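Home Stories Makers Shop Talk About Contact

Amber Lightfoot had already put the kettle on when I got to her workshop at 9 in the morning, and she was talking before I'd found a chair. She makes wooden toys for a living, has for years, and she says the question she hears most is still whether it's a real job.

"My aunt asks every Christmas!" she told me, laughing. "I say yes, Auntie, I pay rent and everything."

She started out at a kitchen cabinet firm called Grakton, sanding doors all day (she still hates doors, she says, and I believe her). The toys came later, when her niece Evie was born and Amber wanted to make her something that wouldn't end up in the trash by spring. 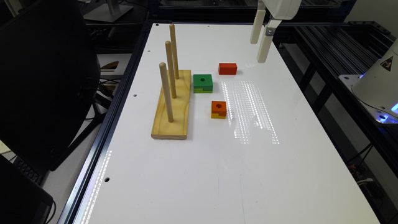
I asked what she'd tell someone who wants to try it. "Sand more than you think you need to," she said. "Then go have lunch, come back and sand it again. Kids put everything in their mouths, so I run my thumb over every edge with my eyes closed."

Her busiest stretch is August, when the holiday orders from stores start landing. Last year she sent out 131 parcels in that month alone, and packed most of them on the living room floor with the dog helping, or at least lying on the tape.

Prices are a sore spot. She once had a shopper at a craft fair tell her that a stacking toy should cost $6. "I was polite," she said, then pulled a face that made me wonder how polite.

We got sidetracked onto paint for a good half hour after that. She's gone off bright colors completely and mostly just oils things now, though Evie keeps asking for purple. There's a purple rabbit on the windowsill, so I think I know who's winning.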